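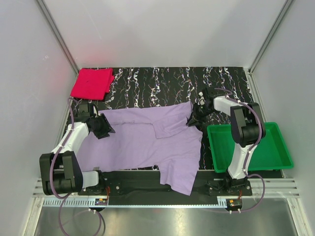

Rilleck is recruiting adults for a home laundering study on fabric wear and wrinkle retention. Each household receives 2 test garments and washes them on its usual cycle through the end of May. Garments are long-sleeved tops, such as the light purple one shown, and must be spread out on a flat surface for inspection after each wash. Participants record detergent, load size and drying method.

Requirements: age 18 or over, own washer, no fragrance allergy. Dryer optional. Garments must be returned unironed.

Apply to Marit Åberg, Textile Testing, quoting reference 2883.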